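Sim grasps on small cylinders pass in one task and fail in the other (two-hand table-to-basket project)

Gevurthorpe Robotics Club help board > Simulation > Grasping and contact

I am on a four-student team doing the tabletop sorting project for the spring course. Deadline is the end of April. The task is bimanual: clear small grocery and pharmacy items off a table into a lined basket. Both hands are five-finger models on fixed forearms. The simulator is Clekero with the default rigid contact solver. The policy is trained from teleoperated demos that we record in the same sim, 300 of them so far, all with the same table and basket.

Large items are fine. The small bottle is where we lose most of our score. The demos look reasonable when we replay them. At test time the hand closes over the bottle, the bottle rolls inside the fingers during the lift, and then it is lost on the way across to the basket. Replaying the demo actions open loop with the bottle at its recorded start pose works most of the time. Replaying them with the start pose shifted by 4 mm does not.

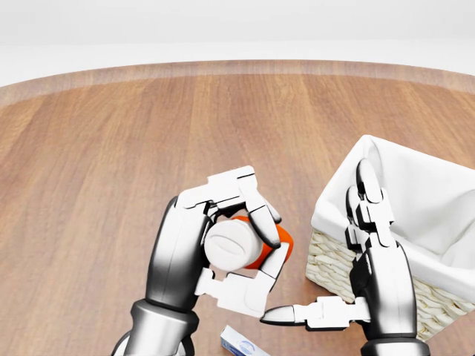

gripnotes

The left hand has the bottle on its side, cap toward the camera, and the fingers go over the top while the thumb comes in from underneath. All of our demonstrators ended up with this kind of grip because it is easy to reach with the gloves. The right hand stays by the basket.

What we have tried so far:

Raised friction on the fingertip geoms from 0.8 to 1.2. Slightly better lift, no change in transfer.

Doubled the solver iterations. Sim got slower, results the same.

Closed the fingers further by adding an offset to the commanded joint angles. This made it worse. The bottle squeezes out toward the cap end.

Collected 40 more demos of the bottle only and retrained. Improved on the start poses near the demo poses and nowhere else.

Control runs at 20 Hz, physics at 500 Hz. Observations are two camera views plus joint angles. We have no contact sensing in the observation and the course rules do not allow us to add it. We are allowed to change the controller gains, contact parameters inside the published limits, and anything about how demos are collected. Is this a contact problem or a data problem? We have time to fix one of them properly and I would like to pick the right one.

Tags: grasping, contact, teleoperation, bimanual

3 replies, sorted by votes

jorberg_lab_ta

Both, but start with the grip. You are caging the bottle instead of holding it. A cage keeps an object in as long as the hand moves slowly and the object is the size you expect. It puts very little normal force on the surface, so friction hardly enters into it, and that matches what you saw when you raised the coefficient.

The squeeze-out when you add an angle offset has the same origin. With the upper fingers curved over and the thumb underneath, the contact normals do not line up. Closing harder adds a net force along the bottle axis. The cap end has a different collision shape from the body in most asset packs, so that is the direction it leaves.

Check these in order.

1. Turn on the collision mesh display and look at the bottle. If the body and cap are one convex hull, you have a tapered solid where the render shows a step. Replace it with two cylinders. This takes ten minutes and it is inside the rules as I read them, but ask.

2. Log contact points per finger during a demo replay. You want at least two opposing contacts on the body, one of them from the thumb, and they should persist from lift to release. If the list flickers between one and three contacts from step to step, the grip is not stable and no amount of training data will make it so.

3. Look at your position gains. With stiff position control and no force limit, a small commanded penetration turns into a large impulse. Lower the proportional gain on the finger joints, leave the wrist alone, and put a torque cap on the fingers. Then the angle offset becomes useful, as it sets a squeeze force in place of a position error.

4. Re-record the bottle demos with the thumb opposite the index and middle fingers. Tell the demonstrators to pause for half a second after closing and before lifting. Policies trained at 20 Hz tend to start the lift early, and the pause gives them some margin.

I would throw out the old bottle demos once you have the new ones. Mixing two grip styles for one object in a small set gives you an average of the two, and the average holds nothing.

On the start pose problem: 300 demos is plenty for this task if the starts are spread out. Plot the bottle start positions. If they sit in one clump, that is your data problem.

dixit_build

had same thing last year, we just made the friction higher and it was ok. also check units, one of our bottles was imported in cm

tabletop_7

I agree with most of the first reply and want to add something on the reset state, as my team lost two weeks to it.

Look at how the hands start. In our version of the project every episode began from one fixed posture with one fixed object layout, and the only thing randomized was a small jitter on each object. The policy learned the layout and ignored most of the camera input. We could delete the target object and the hand would still go to the same spot and close. 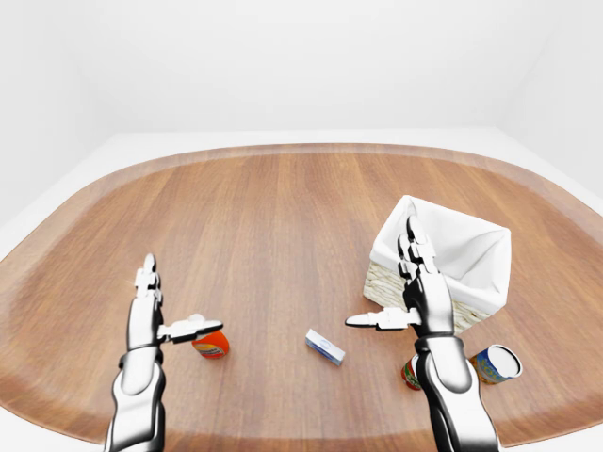 Both hands upright with thumbs in, carton on the open wood between them, cans down by the basket.

This posture is a decent one to begin from because neither hand covers the middle of the table. What it does cover is anything close to the fingers or the thumb. The orange item is partly behind the left thumb in this view, and one can is mostly behind the right forearm. If your front camera is the only one with a view of the bottle, the policy is guessing its pose for the first part of every reach. A 4 mm shift would be very hard to see under those conditions.

Things that helped us:

Widen the start region. We sampled object positions over the whole area each hand can reach, with random yaw, and rejected samples where the object was in collision. Jitter alone was not enough.

Include starts with the item upright and starts with it lying down, and label them in the metadata. Then you can see which one is failing. For us the lying-down case accounted for nearly all of the drops.

Randomize the initial hand posture a little as well. A few degrees on the wrist and thumb is sufficient.

Run the deletion test. Take the bottle out, run 40 episodes, and see if the hand goes there anyway. If it does, leave the contact settings alone until you have fixed the data, or you will not be able to tell what any change did.

One disagreement with the first reply. I would keep the old demos for the reach phase and cut them off just before closure. The reach is fine in them and they are expensive to collect. Only the grip segment needs replacing. This assumes your training code can take partial episodes. The course template could not when we used it, and we had to patch the loader to stop it from padding the end with the last action.

Comments on this reply (2)

gripnotes: Ran the deletion test. The hand goes to the old bottle position in 31 of 40 episodes. The start position plot is one clump with a tail toward the basket. Collision mesh is a single hull, so that is getting replaced too. Will re-record with a wider start region and the opposed thumb, and post numbers when they are in.

tabletop_7: 31 is about what we had. Fix the hull before you re-record, otherwise the new demos are tied to the old shape.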